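Sorting and Matching: The Wooden Number Puzzle as an Early Math Material

Student project report
Aslı Karakaya and Declan Ní Bhriain
Supervisor: Geert Cuypers
June 22, 2020

1. The material

We chose a number puzzle from the toy shelf for our project. It is a wooden board with square tiles. Some tiles have a large numeral, from 1 to 10, and the others have small pictures to count. The child places each numeral next to the picture tile with the same amount. We wanted to know which parts of the puzzle can be done by matching and which parts need real counting. 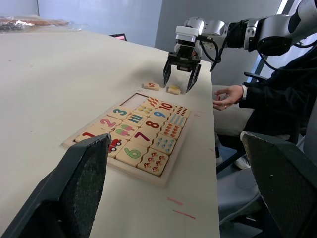
Figure 1. The 5 and another loose tile beside the board.

The numerals are large and brightly colored. The pictures are much smaller, and a child has to look closely to tell one object from the next. On the 10 tile the objects are red dots in a grid, so there is nothing to name and the child can only count.

2. Setting up the task

We did not start with an empty board. Enda Ó Briain, who read our first plan, thought a full set of tiles would take too long for one sitting. We left most of the tiles in place and took out a few from the low numbers. The board lay flat on a pale table with the loose tiles near it.
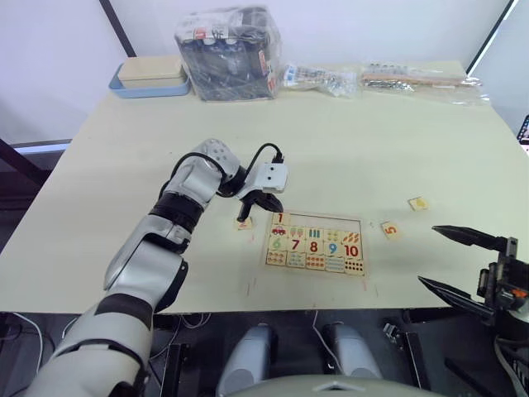
The row from 6 to 10 stayed in as a guide. Our idea was that a child could look at the finished part, see that each numeral has a partner, and use the same rule for the open spaces. We gave no spoken instructions apart from "Can you finish it?"

3. Layout of the tiles

With 6 through 10 in order, the numerals make a line with picture tiles on both sides. Cars, carrots and ice pops are easy to name. The small blue shapes are harder, and in our notes we just called them "blue ones." We think a child who knows the names will also talk more while counting. 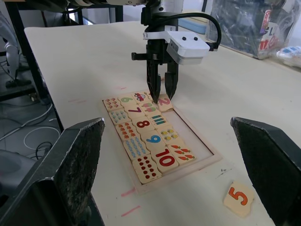

4. Placing the low numbers

The 2 and the 5 were the tiles we discussed most. A group of two can be seen at a glance. Five is harder, and we expected children to point and count aloud. Shagufta Kakakhel suggested putting the 5 and the 2 on different sides of the board, so that the child has to search the whole table before choosing.

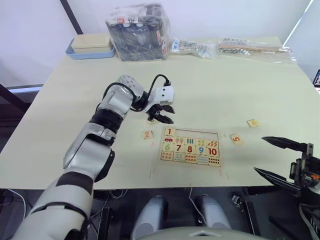
5. What we would change

We would use fewer kinds of pictures and make the objects larger. We would also keep a second set of plain dot tiles for children who get distracted by the drawings. Our written notes came to 21 pages, and the observation form is in the appendix.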